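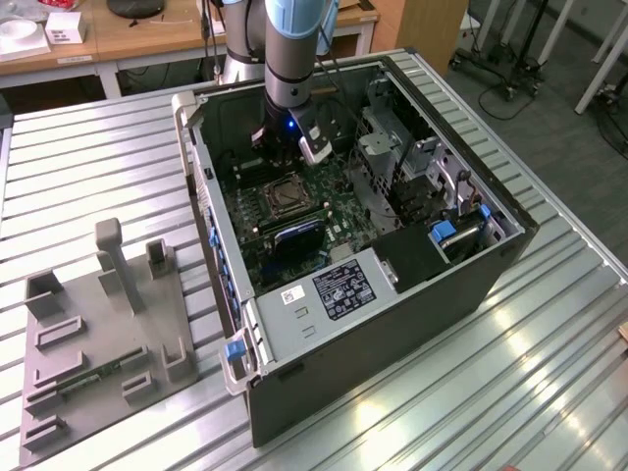 Empty CPU socket in an older office tower, what do I check before I put a chip in?

Posted by Tokholm

I picked up a used desktop tower with no processor in it. Black case, green board, blue plastic clips for the expansion slots, gray handles on the side. I have it lying on its side with the panel off. The socket has a metal retention frame and a lever. The power supply is a silver one and goes across the lower part of the case.

The listing said "pulled from working office, no CPU." I paid 80 for it and would like to use it as a file server in the basement. I have three questions.

1. How do I find out which processors the board takes? There is no manual.
2. Is there a way to tell if the socket is damaged before I spend more money?
3. Can I reuse the power supply?

I have built one PC before, but it was all new parts and I followed a video. I'd like to order the chip by Friday if I can.

3 replies

Coline

Start with the model number of the case, not the board. Office towers usually have a sticker on the outside with a model or service number. Put that into the maker's support page and look for the hardware manual. It will list the processor families and often the memory too.

Don't go by the socket alone. Two boards can have the same socket and take different chips, and it also depends on the BIOS version. If the support page has a list of BIOS updates, read the notes, they sometimes say "added support for" and then the chips. You can't update the BIOS without a working CPU in most of these, so buy one that was supported from the first version.

For the socket, unplug the machine, hold the power button in for 5 seconds, and touch bare metal on the case. Open the lever and the frame. Shine a flashlight across the contacts at a low angle and look from all four sides. If it's the kind with pins in the board, they should make even rows. One that catches the light differently from its neighbors is probably bent. Take a close photo with your phone and zoom in, it's easier than leaning over it. Don't touch the pins with a finger or a cloth.

If there's a plastic cover in the socket when you get a board like this, leave it on until the chip is in your hand. If yours came without one, lay a clean piece of card over the closed frame so no screws fall in.

Kragh

just buy the cheapest chip on the list and try it. I had one that sat with an open socket for 7 months in a garage and it booted first time

Also get thermal paste, and check you have the cooler. I forgot the cooler

Darkano

Agree with Coline on the manual. On the power supply: read the label for the total watts and the amps on the 12 volt line. For a file server with a few drives and no graphics card the original unit is normally enough. Before you think about replacing it, look at the connector on the board. Some office machines don't use the standard 24-pin plug, and an ordinary power supply won't fit without an adapter.

Do not open the power supply itself. If it rattles or smells burned, replace it.

For the first start, use one stick of memory, the CPU, the cooler and a monitor cable. Leave the drives unplugged. If it beeps or flashes a light, write down the pattern, the manual will have a table for it. If the manual says the processor you bought has no built-in graphics you'll need a card in there as well, so check that before you order.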